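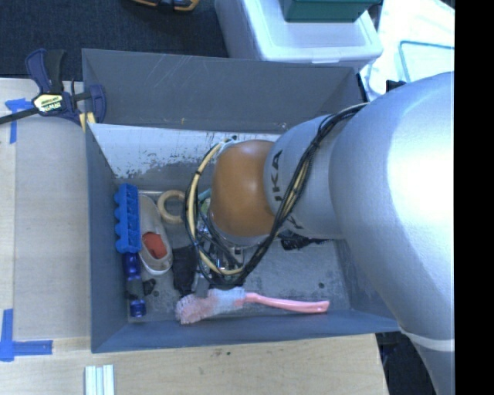

I gave up shopping lists in October and I'm not going back. My sister-in-law Siobhán Coughlan thinks this is madness, and she's got a point about the mustard (we own 2 jars, both open), but I do think lists make us dull eaters.

With a list I'd march round Flanagan's, grab the same onions, the same mince, the same bread, and be back at the car in 10 minutes. Very efficient, and we had the same five dinners for years! Now I wander. Last week there were leeks by the door with half the mud still on them, so we had leeks — twice, with a lot of butter — and I didn't miss the mince one bit.

People say it costs more. Mine went up a bit at first, I'll admit, mostly cheese, and then it settled once I got into the habit of looking in the fridge before I left the house. You do have to look in the fridge.

I still write down washing powder and bin bags. I've never once been inspired by a bin bag, and if I don't write them down we run out on a Sunday night.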